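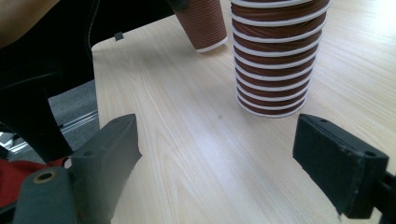

Foro Automatización ligera > Compras y presupuestos
Tema: Pinzas manuales para toma de datos con vasos apilados, ¿cuántas y con qué almohadilla?

fimhof
Buenas. Estoy cerrando la partida de equipo para el proyecto Drirkwood (desapilado de vasos de papel de pared corrugada, encajados unos en otros). Antes de comprar el brazo queremos grabar demostraciones con pinza de mano. Tengo oferta de Takska por 2 unidades y otra de Huston, más cara, con dedos intercambiables. Presupuesto para consumibles: 400 euros. Dudas:
- almohadilla de espuma o dedo rígido impreso
- si merece la pena pagar los insertos de latón
- cuántos juegos de repuesto
El pedido tiene que salir en julio.
Ferdinand Imhof

nuria_plc
Espuma. El vaso corrugado cede con poca fuerza y el dedo rígido marca la pared. El problema es el desgaste: los cantos se deshilachan y la fricción cambia a mitad de campaña. Yo presupuestaría 15 juegos y los cambiaría por horas de uso, sin esperar a que se vean mal.

tornillo_m3
15 juegos me parece tirar el dinero. Con dedo impreso y cinta antideslizante se trabaja igual y la cinta se repone en un minuto. Los insertos sí, sin discusión. Roscar directamente en plástico aguanta unos pocos desmontajes y luego el tornillo gira loco.

nuria_plc
La cinta deja adhesivo en el borde enrollado del vaso. En nuestra línea acabó siendo causa de rechazo.

tornillo_m3
Según qué cinta. Y en toma de datos no rechazas vasos, los tiras.

fimhof
Los vasos se reutilizan entre series, así que el adhesivo me preocupa. Apunto los insertos como requisito. Sobre el número de pinzas: ¿alguien ha trabajado con una sola? Si recorto ahí, me entra la opción de Huston.
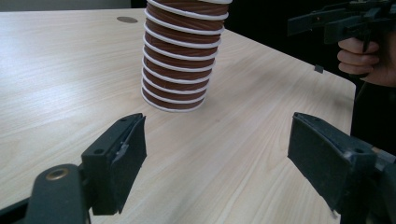
Para situar el caso: la pila se coloca en vertical sobre mesa de oficina, lejos del operario, y hay que separar vasos y dejarlos boca abajo al lado. La apertura de los dedos tiene que dar para el diámetro del borde con holgura por los dos lados. Takska declara carrera suficiente, pero no indica si la mide con almohadilla montada.

gz_integra
Pídeselo por escrito. Las almohadillas restan carrera por los dos lados y en catálogo casi siempre figura el valor sin ellas.
En cuanto a la cantidad, 2. Para separar vasos encajados hay que sujetar la pila y tirar del de arriba. Con una sola mano la pila se vuelca o se arrastra sobre la mesa, y las demostraciones no valen.

tornillo_m3
Discrepo. Si el brazo final va a ser uno, los datos deben ser de una mano. Grabar con dos y desplegar con uno es comprar un problema.

gz_integra
Depende de lo que ponga el pliego. Ferdinand, ¿uno o dos brazos?

fimhof
El pliego dice "una o dos unidades". Fakhoury, que hace la integración, lo deja abierto hasta ver los primeros datos.

gz_integra
Entonces compra el par. Una pinza parada sirve de repuesto; la que no tienes hay que volver a pedirla con el plazo completo.

nuria_plc
De acuerdo con gz. Añadiría la mesa al presupuesto. El tablero claro satinado da reflejos con luz de ventana y el borde blanco del vaso pierde contraste. Un tapete mate cuesta poco.

tornillo_m3
Eso sí que no. Si en planta habrá reflejos, que los haya en los datos.

fimhof
Dejo el tapete como partida opcional. Resumen provisional: par de Takska, insertos de latón, espuma y menos juegos de los que propone nuria_plc, con posibilidad de ampliar. Huston queda descartado salvo que bajen el precio. El sábado reviso la hoja y subo los importes desglosados.

nuria_plc
Incluye los portes. En pedidos pequeños de espuma cuestan más que la espuma.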